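Keeping the lamps lit at Stoditz
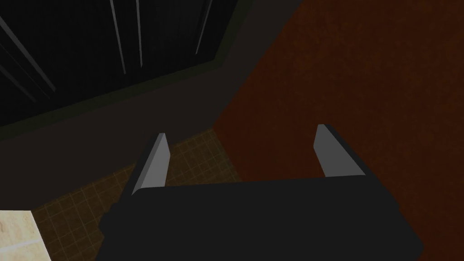 Two flat grey plates above a dark block, in a computer rendering.

The village of Stoditz has maintained its own street lighting for 37 years. The parish meeting in September agreed to replace the remaining 20 lamps along Costello Lane, where residents had reported long dark stretches on the walk to the Plunditz bus.

The new lamps give a warmer light and will be dimmed after 11pm. Each household will contribute £2 a month towards the work, and a grant of £700 has been received from the Vanar Trust.

Work begins at the chapel end of the lane – the darkest part – and residents are asked to keep the verge clear of parked cars each Friday.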